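课程:服装品牌与传播(综合实践)
小组成员:Viktória Dobos、Ekkachai Suwannarat、Lorna Yap、Tâm Mai
指导老师:Toàn Ninh
执笔:Lorna Yap,其他人改过很多遍

# 小品牌怎样借别人的场地办发布:以 Limsakul 在 Dukel 展厅的秋冬发布为对象

## 一、为什么选这个题目

刚拿到选题单的时候,我们组里争得挺厉害。Viktória 想写面料,她从入学起就惦记着羊毛毡;Ekkachai 想写模特经纪;我自己本来想写二手衣市集,连提纲都偷偷列好了。后来是 Tâm 在食堂里说起,她暑假实习的那家工作室正在给 Limsakul 做样衣,而 Limsakul 二月份要在 Dukel 展厅办一次小型发布,场地是 Hernberg 借给他们的。她一边说一边在餐巾纸上画那个展厅的平面,画着画着大家就都凑过去了,选题也就这样定了下来。

先交代一下这几个名字,免得读报告的同学像我们当初一样糊涂。Hernberg 是一家做男装大衣起家的老公司,在 Boltgate 街上有自己的门面,Dukel 是它名下的展厅,平时用来接待买手,换季前后会空出一段时间。Limsakul 是一个很年轻的女装品牌,设计师用的是家族姓氏,主要做提花和蜡染料子的裙装,剪裁却偏西式,腰线放得很低,袖子又收得很窄,穿起来有种说不清的利落。老公司把自己的地方借给新品牌,在这一行里算是常见的姿态,可是借的人图什么,被借的人又要付出什么,课本上讲得很少,我们想弄明白的就是这些。

指导老师 Toàn Ninh 看了开题以后,只在旁边写了一句:“别写成宣传稿。”这句话我们抄在了共享文档的最上面,后来每次写到“惊艳”“耀眼”之类的词,Ekkachai 就把它复制一遍贴在下面,弄得大家又好气又好笑。

## 二、资料与做法

我们的材料大致来自几个方面。一是 Limsakul 给买手和媒体的邀请函、款式册和座位表;二是 Tâm 在工作室实习时记下的笔记,用之前都请工作室看过;三是发布前后的访谈,对象有设计助理、展厅的接待人员、一位打版师,还有几位受邀来看的买手。访谈里的原话,凡是对方不愿意公开的,我们只写意思,不引句子。

访谈提纲改过好几稿。最早那一版问得太大,什么“您如何看待新锐设计师的处境”,对方多半客客气气地说几句就没了。Viktória 提议把问题改小,改成“那天几点到的”“鞋子是谁挑的”“灯是谁关的”,一下子话就多了起来。设计助理光是讲鞋子就讲了很久:原本订的是一批尖头平底鞋,寄到以后颜色偏冷,和蜡染的赭红放在一起怎么看都别扭,最后临时换成了从朋友店里借来的凉鞋,冬天的发布配凉鞋,反倒被好几位来宾当成了设计上的主意。

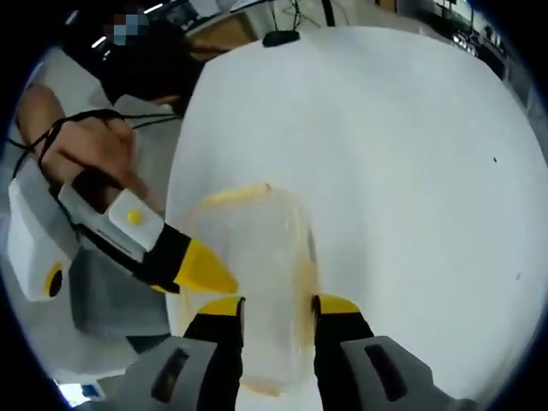 ## 三、场地是怎么借来的

借场地这件事,起头的人是 Hernberg 的一位女装顾问。她在一个毕业展上见过 Limsakul 的早期作品,记住了那条带提花暗纹的长裙,隔了很久才写信过去。信里没有谈钱,只问愿不愿意在换季的空档用一用 Dukel。按设计助理的讲法,他们收到信的那天正在为房租发愁,原本打算把发布改成在网上放一段录像,连拍摄的朋友都约好了。

我们起初想当然地以为,借用就是白用。问下来才知道,场租确实免了,可是灯光、清洁、保险和夜里的值守都得由 Limsakul 自己承担,座位里还要给 Hernberg 的客人留出一整排,而且是正对出口、看得最清楚的那一排。邀请函上两家的名字并列,Hernberg 在前。打版师对此有些不平,觉得衣服明明是 Limsakul 一针一线做出来的;设计助理倒看得很开,她说很多买手就是冲着前面那个名字才肯拐进 Boltgate 街的。

这里我们组内的意见并不一致,就把两种看法都留着。Ekkachai 认为这是划算的交换,小品牌缺的恰恰是把人请到现场的本事,衣服再好,挂在自家工作室里也没人来摸一摸料子。Viktória 则担心时间一长,人们记住的是“Hernberg 推的那个品牌”,等到下一季没有了这层关系,再发邀请函就会冷清许多。她举的例子是我们在课上读过的一些案例,出道时热闹得很,后来连名字都要想半天。

至于 Hernberg 这一边,展厅的接待人员说得很实在。换季空档里展厅本来就闲着,灯不开,人却照样要上班。让年轻品牌进来,门口有人排队,橱窗前有人拍照,自家那些深色大衣也跟着被多看几眼。她还提到一个我们没想到的好处:来看 Limsakul 的客人普遍年轻,有的是第一次走进这条街,临走时顺手留了联系方式。

## 四、发布当天的流程

发布定在傍晚,Tâm 中午就到了,她那天是以实习生的身份在后台帮忙,所以这一节主要根据她的笔记整理。笔记写得很零碎,有些句子只有半截,像“蓝裙拉链!!”“问谁有别针”,我们边读边问她,才慢慢拼出一个样子来。

后台设在展厅里侧,用布帘隔开,熨斗和挂衣架挤在一起,转身都要先打招呼。模特到得不算齐,最晚的那位是从另一场试装赶过来的,妆都没有卸,化妆师索性在原来的底子上改。走场前设计师把顺序临时调了一次,把原本压轴的黑色外套提到了前面,用一条赭红色的长裙收尾。她的想法是,借了人家做大衣的地方,拿一件大衣收尾,客人心里难免要拿去和 Hernberg 比一比,还不如让裙子说话。这个改动让穿衣的人手忙脚乱了一阵,好在没有出什么大错。
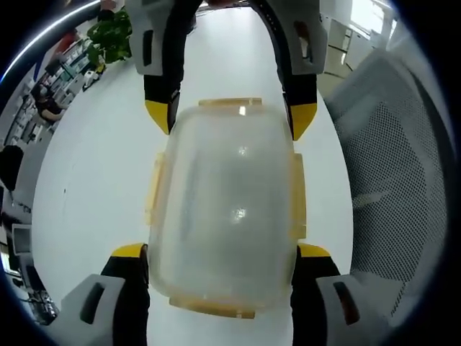

第 7 页

音乐用的是一段手风琴录音,从街上录来的,夹着脚步声和自行车铃。来宾里有人喜欢,也有人觉得太吵,听不清旁边人说话。走秀本身很短,大约七分钟就结束了,真正花时间的是后面的看样。衣服一件件挂回架子上,买手可以翻里衬、摸缝份,设计师就站在旁边回答。据 Tâm 记录,被问得最多的问题是料子缩不缩水,其次是能不能去掉腰上的系带。关于灵感的问题,一直到人快散了才有一位杂志编辑问起。

我们几个没有进后台的,那天也在现场,站在最后面。说句老实话,头一回站在那样的屋子里,我光顾着紧张,该记的东西漏了不少。印象最深的是第一套衣服出来的时候,屋里忽然静了下来,前排一位头发花白的女士把眼镜从包里摸出来戴上,一直戴到最后。Ekkachai 记得的是灯,他说那种从侧面打过来的光把提花的暗纹照得特别清楚,正面反而看不出来,所以坐在两侧的人其实占了便宜。

散场后 Boltgate 街上下起小雨,大家站在屋檐下等车,Viktória 就着路灯补完了座位表上的批注,纸都软了。

## 五、衣服本身

虽然报告的重点在场地,可要是一句也不谈衣服,总觉得对不起做衣服的人。

这一季的底子是深色,炭灰、墨绿和一种近乎黑的紫,蜡染集中在裙摆、袖口和领子的内侧,走动时才露出来。打版师告诉我们,蜡染料子门幅窄,花样又有方向,裁的时候最怕对不上,稍微偏一点,整幅花就像是歪着头在看人。为了对花,有的裙片要从布的中段起裁,剩下的边角做成了包扣和系带。我们在看样时特意翻过,同一条裙子的包扣花色都不一样,像是随手从抽屉里抓的,凑在一起倒很耐看。

提花的部分更内敛。设计师从旧的桌布和枕套里描下纹样,放大以后重新织,线用得比较粗,布面有一点起伏。Viktória 对这种布爱不释手,在架子前站了很久,接待人员还以为她是买手,过来递了名片。她红着脸解释自己是学生,对方说没关系,学生以后也会变成买手的。
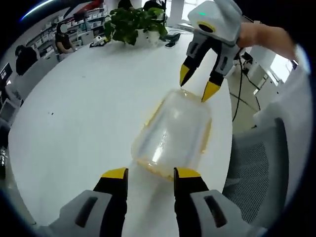

图:白色台面与透明塑料容器

不满意的地方也有。外套的肩部做得太硬,和下面柔软的裙子接不上,看着像是从另一个系列里借来的。有一位买手说得更直接,她认为外套是做给 Hernberg 看的,如果换一个场地,设计师未必会放这几件进来。我们拿这句话去问设计助理,她想了想,没有否认,只说外套确实是知道场地以后才加的,时间很赶,肩垫换了好几种都不称心。这个细节对我们的题目很要紧,它说明借来的场地会影响到衣服怎么做,而且影响来得很早,早在请柬印出来之前。

## 六、媒体与后续

发布之后我们留意了报道。篇幅最长的一篇把开头整段都给了 Hernberg 和 Dukel 展厅的历史,到后半截才写到裙子。短一些的报道多半照着新闻稿写,用词都差不多。有意思的是那些个人账号,发的几乎全是凉鞋,配上“冬天也可以”之类的话,点赞比正式报道热闹得多。Ekkachai 把这些截图按时间排好,做成了附录里的长图,花了他两个通宵,请大家务必翻一翻。

订单方面,品牌不愿透露具体的数目,我们也没有追问。设计助理只说比预想的好,裙装走得快,外套几乎没有人下单。Boltgate 街上有一家买手店要了赭红色那条收尾的长裙,不过希望把裙摆缩短一些,设计师还在犹豫。另外,Hernberg 方面口头表示下一季还可以再用展厅,但座位怎么留、名字怎么排,要重新谈。 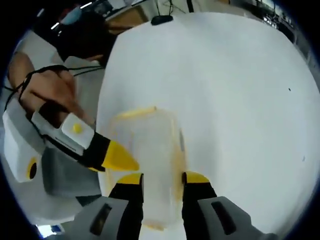
图:台面上的透明容器

## 七、我们自己的得失

写到这里篇幅已经超了,可是有几件事还是想记下来,给以后选类似题目的同学参考。

访谈最好约在对方干活的地方。我们和打版师第一次是在咖啡馆见的,她坐得笔直,问什么答什么;后来去了工作室,她手里拿着剪刀,话就像线轴一样滚下来了,中间还教 Tâm 怎么给提花布做记号。录音之前一定要试一下机器,这个教训来自我本人,展厅接待人员那次访谈的前半段只录到了我的围巾在蹭话筒,后来是凭 Viktória 的手写笔记补回来的,补得对不对,我们又发给本人看过一遍。

Tâm 的身份也让我们为难过。她既是实习生又是组员,看到的比我们多,能写的却比我们少。每一段用到她笔记的地方,她都要先问过工作室,有的段落来来回回改得只剩一句话,她也从来没有抱怨。老师在中期检查时提醒我们,要在报告里把这层关系写明白,所以在第二节和第四节都作了说明。

还有一些问题没来得及做。比如 Hernberg 的那位女装顾问,我们写过信,她回复得很亲切,可惜那阵子一直在外地看料子,等她有空的时候,我们的交稿日期已经到了。又比如别的品牌借用 Dukel 的情况,我们只听接待人员零星提过几句,没有拿到能核对的材料,就没有写进正文。Viktória 说她下学期想接着往下做,已经和顾问约了春天见面,访谈提纲的第一个问题还是老样子:那天您几点到的。

## 致谢

谢谢 Limsakul 的设计师和设计助理在最忙的时候还肯搭理我们,谢谢打版师的剪刀和茶,谢谢 Dukel 展厅的接待人员让我们站在后面看完全程。谢谢 Toàn Ninh 老师一遍遍地帮我们删形容词,这一稿里要是还有漏网的,责任在执笔人。

附录目录:访谈提纲(终稿)、座位表批注、个人账号截图长图、Tâm 后台笔记节选(经工作室同意)。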